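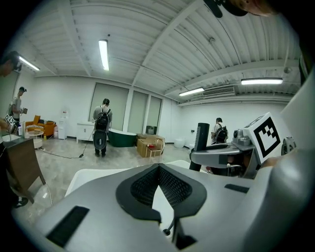
October 17, 2022

Print this post | E-mail this post

The Nyitrai guide says a hand-held gripper needs its marker block checked every 500 grasps. I doubt anyone arrived at 500 by testing. Ours drifted after 36, and the culprit was one screw in the bracket, which the guide never mentions.

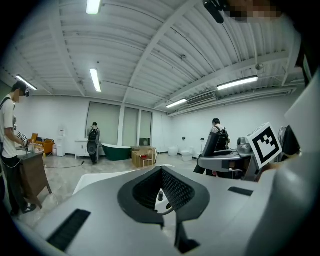
So now I snug the bracket first and calibrate second. Skuvness sells a "self-correcting" mount that supposedly ends all this. I'll believe it when one lasts until November. Mesh gets brushed out too, though I can't prove it helps.

Print | E-mail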